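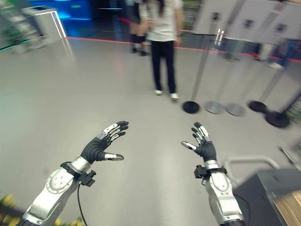

Kobe Dijkstra
Crates and labels, Cudberg Table Grape Growers
November, 9:40 in the morning

Home Archive By thread By author Subscribe

Re: three colors in one crate?

Hi all,

I was going to write a short answer to Bart and then I got excited, so get some coffee first. We've been trying mixed crates at Cudberg this fall, red, black and green together, and I love them! A crate of one color is fine, but put a bunch of black grapes in the back corner, spread the green ones toward the front and hold the red up over them before you let it down, and you get this lovely deep-to-pale run of color that makes people stop walking. One green leaf in the corner and you're done – please, only one, we tried more and it looked like salad.

We're using the shallow pine crates with the slatted bottoms. I like the gaps because the air gets under the fruit, and the pale wood makes the black grapes look twice as good. Carry each bunch by the stem the whole way, from the shelf to the crate, and try not to touch the berries. 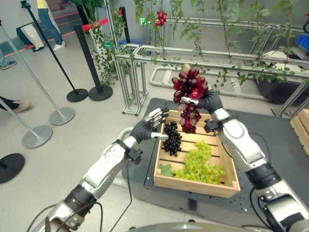

Bart Smits wrote:

> I want to try a mixed crate for the Somley market but I'm worried about
> the long bunches. Mine taper a lot and the tips always end up squashed
> under the rest. Should I trim them first? Also, do you line the crate,
> or does the fruit go straight on the wood? I have 50 crates coming from
> Verhoeven and no liners at all.

Bart, don't trim! The tips are the prettiest part, and on our reds they're paler and pinker than the top. Let the tip touch down first at one end of the crate, then lay the bunch down slowly along its length so the weight follows. My first few were awful and now I could do it half asleep. As for liners, we go straight on the wood. Just run a hand over the slats for splinters first (I sand the bad ones, it takes a minute).
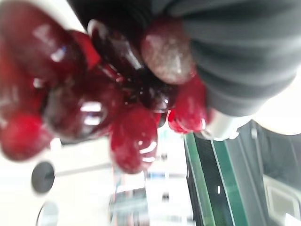 The other thing I'd watch is the bloom, that dusty coat on the skin. Every fingertip leaves a shiny spot, and a rubbed bunch looks old by noon even when it was picked that morning. If you have to turn one, take it by the stem again and use your other hand only as a rest underneath.

Our heaviest red so far was 407 grams, from the row by the Adura road, and it fit with room for both the others. I'd love to hear what the rest of you put together – has anyone tried two blacks and a green?

Kobe

Recent on this list
Stem scissors, which ones last?
Verhoeven crates, shared order of 100
Seedless black for a cold wall
Somley market: table sizes
Leaves in the crate, yes or no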